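Sorville College, Food Preparation Level 2
Unit 4 handout: Washing, trimming and slicing salad vegetables
Bring this sheet to the Tuesday practical.

4.1 Scope

This unit covers firm salad vegetables eaten raw with the skin on. Cucumber is used throughout as the working material. Leaf vegetables are dealt with in Unit 5, and root vegetables in Unit 6.

4.2 Washing

Raw items get no heat treatment, so washing is the only cleaning step before service. Rinse each cucumber under cold running water and rub the whole surface by hand. Do not soak. Soil collects in the lengthwise ridges and at the stem end, and both need a second pass. Drain, then dry with disposable paper.

Wash before cutting, never after. A cut face takes up water, and anything left on the skin is carried into the flesh by the knife.

4.3 Trimming

Remove a thin section from the blossom end first. The stem end may be left in place while slicing, where it serves as a grip, and is removed last. Bitterness, where present, is strongest near the stem. Taste a small piece from that end before the batch goes forward. Weigh the trimmings and enter the weight on the yield sheet.

4.4 Slice thickness

Thin rounds are used for sandwiches and garnish. Thick rounds are used for dipping plates and for salads that will stand before service. The thick cut holds its shape longer and releases less water per gram, as there is less cut surface.
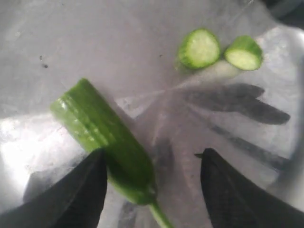
Keep thickness even within a batch. Mixed cuts salt unevenly, and the thin pieces go limp while the thick ones are still firm. If a slice comes out tilted, with one edge thicker than the other, the blade was not square to the length of the vegetable. Correct the angle before the next cut.

4.5 Surfaces

Stainless steel is suitable for holding cut vegetables but should not be cut on. It blunts the edge and the work slides. Fine scratches in steel are acceptable if they can be cleaned. Smears are not: wipe down, sanitise and air-dry before food is put back on the surface.

4.6 Yield calculation

Worked figures, Arnberg kitchen, morning batch:
Weight as received: 1362 g
Trimmings: 137 g
Trimmed weight: 1225 g
Yield: 89.9 per cent

Repeat the calculation for your own batch, starting with 600 g as received. Show the trimmed weight and the yield to one decimal place.

4.7 Holding

Store cut cucumber covered, in a single layer where space allows, at 5 °C or below. Label with contents and time of cutting. Drain off any liquid before plating.

Reading before Unit 5: course reader, page 115.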